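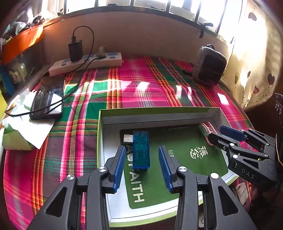

A USB voltage and current tester with a clear blue housing, in the lid of a cardboard box

Plug-in meter

A plug-in meter is a small electrical instrument that sits between a supply and whatever is being powered from it, and tells its owner what is passing through. The name is used loosely. It takes in the chunky mains meters that go into a wall socket, the little testers that go into a USB port, and a number of less common sorts made for caravans, boats and model railways. What they share is that the user has no need to strip a wire, open a case or hold a pair of probes steady, and it is this easy way of working that has made them welcome in kitchens, sheds and classrooms where a proper bench instrument would probably stay in its drawer.

Contents
1 Background
2 What is measured
3 Mains meters
4 USB testers
5 Accuracy
6 Lending and teaching
7 Care and safe use
8 See also

Background

People have wanted to know how much electricity they were using for as long as they have been paying for it, and the household supply meter is nearly as old as the household supply. Such a meter, however, speaks only for the whole building. It will tell a family that the quarter has been an expensive one without giving the slightest hint as to whether the blame lies with the tumble dryer, the fish tank or the heater in the back bedroom.

For many years the only way to find out was to switch everything off except the suspect and go and watch the disc turn in the cupboard under the stairs, a job that usually needed two people and a fair amount of shouting. Portable instruments did exist, but they were built for electricians and laboratories and priced to match. The change came with cheap digital displays and with small measuring chips that could do the sums by themselves, and by the early years of this century a simple mains meter could be bought in an ordinary hardware shop.

The spread of telephones, lamps, fans and toys that charge from a USB socket brought a second family of meters into being. They work at a much lower voltage and can be far smaller, and many are little bigger than the plug they are built around.

What is measured

Most plug-in meters take two readings and work out the rest. The first is the voltage, measured in volts, which may be thought of as the push behind the supply. The second is the current, measured in amperes (nearly always shortened to amps), which is the rate of flow. On a direct current supply such as a USB port, multiplying the one by the other gives the power in watts.

On the mains the matter is a little less tidy, as the current is alternating and does not always rise and fall in step with the voltage. A motor or a cheap power supply may draw a good deal more current than its true power would suggest. Better mains meters allow for this and show a figure called the power factor, which most people look at once, wonder about, and never call up again.

Energy is power added up over time, and the household bill is reckoned in kilowatt-hours. One kilowatt-hour is what an appliance rated at 1,000 watts uses when it runs at full power for an hour. Confusing watts with watt-hours is perhaps the commonest slip made by newcomers, and a patient teacher will often bring in the comparison of a car's speed and the distance it has covered, which tends to settle things.

USB testers often show a third kind of reading, the milliampere-hour, as batteries for telephones and portable chargers are commonly sold by it. The figure on a battery's label usually refers to the voltage of the cells inside, while the tester is measuring at the voltage of the port, so the two numbers do not match even when the battery is in splendid health. A great many disappointed letters to makers have been written for want of this one small fact.

Mains meters

The usual mains meter has a plug at the back, a socket at the front and a display somewhere near it. The appliance goes into the meter and the meter goes into the wall. Buttons step through the readings, and on many models the owner can type in the price of a unit of electricity and be shown the running cost in money, which is what most people wanted to know in the first place.

Some appliances need longer watching than others. A kettle tells its whole story in a few minutes. A refrigerator spends much of its life doing nothing and then wakes up with a shudder, so a reading taken over a day is worth having and one taken over a week is better still. Washing machines vary so much from one programme to the next that a single wash says very little about the year.

The meters also show up standby use, meaning the trickle taken by things that are switched on at the wall but not doing anything useful. Modern equipment is much thriftier in this respect than it used to be, though older sound systems and television boxes can still give their owners a surprise.

USB testers

A USB tester normally has a plug at one end and a socket at the other, with the measuring parts between them. The simplest show voltage and current in turn. More elaborate ones add power, running totals, elapsed time and the temperature of the tester itself, and some can report which of the various fast charging schemes the charger and the telephone have agreed to use.

Their most common use is finding a bad cable. Two leads that look exactly alike may behave quite differently, as thin conductors waste part of the voltage before it arrives, and a telephone that senses a sagging supply will ask for less. Trying several leads in turn with the same charger and the same telephone will generally show which of them ought to be thrown out. It is wise to begin each trial with the battery at much the same level, for charging slows down of its own accord as a battery fills.

They are handy, too, for checking solar panels of the folding kind sold to walkers, and for seeing how much a portable charger really gives back after it has been filled.

Accuracy

No plug-in meter is perfect, and the cheaper ones are at their weakest with very small loads. A mains meter that is perfectly trustworthy with a toaster may show nothing at all for a telephone charger left in the wall. USB testers take a tiny amount of power to run their own displays, and their contacts add a little resistance of their own, so that a device may charge very slightly more slowly with the tester in place than without it.

For everyday purposes these faults rarely matter. Somebody comparing one lead with another, or an old freezer with a new one, chiefly needs the same meter to behave in the same way both times.

Lending and teaching

Because a household may want a meter for only a week or two, they are well suited to being lent. The public library at Tascombe began lending mains meters one June after a suggestion by the science teacher Nusrat Dhanial, who had found that her pupils carried out their energy homework far more cheerfully when there was something to plug in. The scheme opened with 11 meters, lent for three weeks at a time, and was later taken up by the neighbouring branch at Drerkbridge, which added USB testers. Between them the two libraries now hold over 30 instruments, each with a printed card of instructions.

Dhanial's classroom notes, known locally as the Clesard notes after the school where she wrote them, ask pupils to guess the readings for the things in their own kitchen before measuring any of them. Kettles are nearly always guessed too low and televisions too high. A shortened version was printed by the Vidmar Press as a small booklet with blank tables at the back, and the tables have been the part most often photocopied.

Care and safe use

A mains meter should never be asked to carry more than the current marked on it, and heaters deserve particular attention as they draw heavily for hours on end. Meters made for indoor use should be kept indoors and away from sinks. One that smells odd, feels hot or has a cracked case should be taken out of use straight away, and a mains meter should not be opened by its owner.

USB testers ask for less worry, but they stick out some way from the socket and can strain it if knocked. A short extension lead spares the port, at the cost of a slightly lower reading at the far end.

See also

Ammeter
Electricity meter
Kilowatt-hour
Multimeter
Standby power

Page last edited 2024-07-17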